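I have moved house. I'm told this happens to people all the time and that they go on to live normal lives. A thread, mostly for my own records.

1/ The distance from the old place in Premelbridge to the new one in Stundton is short enough that everyone says "oh, that's nothing, you could do it in a few car loads." Everyone who says this is busy that weekend.

2/ I got a quote from a removalist. The quote was for "contents of two-bedroom unit, light". I have since learned that "light" is a technical term meaning you don't own books, and I'd like to apologise to the two blokes who found out otherwise on the second flight of stairs.

3/ Ten years in the one flat. That's 3,650 days, plus the leap years, in which I could have thrown out a single phone charger. I've packed eleven. One is for a phone that flipped open.

4/ Everybody has a labelling system on the first night. Mine had colours and a key. KITCHEN – DAILY. KITCHEN – OCCASIONAL. LINEN – GUEST. By the third night I was writing MISC, and the last box out the door says THINGS in a hand I don't recognise.

5/ On the matter of boxes. You can buy new ones from the storage place, where they come flat and cost about as much as the objects going in them. Or you can go round the back of the bottle shop and be given boxes that were built to carry wine and will carry nothing else, owing to the dividers.

6/ I went with whatever I could get. So my bath towels have travelled under a level of official protection I have never enjoyed myself.
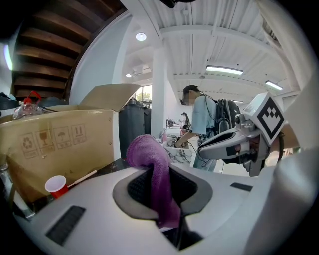
Fragile, keep dry, this way up. Purple towel out in front.

7/ The crockery went in a plain box with no symbols on it at all. We've lost two bowls and the lid of the good casserole. The towels are fine, thanks for asking.

8/ Address changes. The electricity people took four minutes. The library took two. The loyalty program for a shop I've been in once, in 2014, needs a certified copy of something and a reason.

9/ I've set up mail redirection, so the previous decade can follow me at a modest monthly rate. First item to arrive: a catalogue for the person who lived in the flat before me. We've been through a lot together, that person and I, and I'd like them to know the winter doonas are on special.

10/ The bond inspection. The agent walked through with a tablet and took 256 photos of an empty flat. She photographed the inside of the oven from three angles. I've had less thorough medical care.

11/ She found a mark on the skirting board. I said it was there when I moved in. She said it wasn't in the ingoing report. The ingoing report is from the age of fax and shows one grey rectangle labelled LOUNGE.

12/ Things I now know about the new place which did not come up when I looked at it for six minutes with nineteen other people: the bathroom light switch is outside the bathroom. The front door needs a hip. There's a tap in the hallway cupboard that does something, and I've decided it can keep doing it.

13/ The couch. I measured the couch. I measured the door. I did not measure the corner after the door. The couch spent its first night in Stundton on the landing, and a neighbour sat down on it to do up his shoes and wished me a good evening.

14/ It's in now. The legs come off, as I was shown by a removalist who was very kind about it and charges in blocks of 60 minutes.

15/ Several people have asked if I've "found my cafe yet". I have found the kettle. It was in THINGS.

16/ Speaking of which, in case you're about to do this yourself, the advice is always to pack a first-night bag with the kettle, a mug, sheets, toilet paper and a lamp. I did pack one. I put it in the truck first so it would be safe, and then they put everything else in front of it.

17/ Dinner on night one was crackers and a jar of capers, eaten standing up, by the light of the fridge. The fridge was not yet cold but it was keen.

18/ The neighbour downstairs has left a note about bins. It's a friendly note. It's two pages. There's a fortnightly rotation, and a diagram, and a paragraph on the green bin that I'd say has some history behind it.

19/ Current status: bed assembled, one bolt left over. Books still boxed. Shower curtain up, on the second attempt. I've hung one picture so it looks like I live here, and it's over the hole from trying to hang it somewhere else.

20/ If anyone in the Stundton area wants boxes, I've got a hallway full. Some have dividers. Pick up only, mind the front door, use your hip.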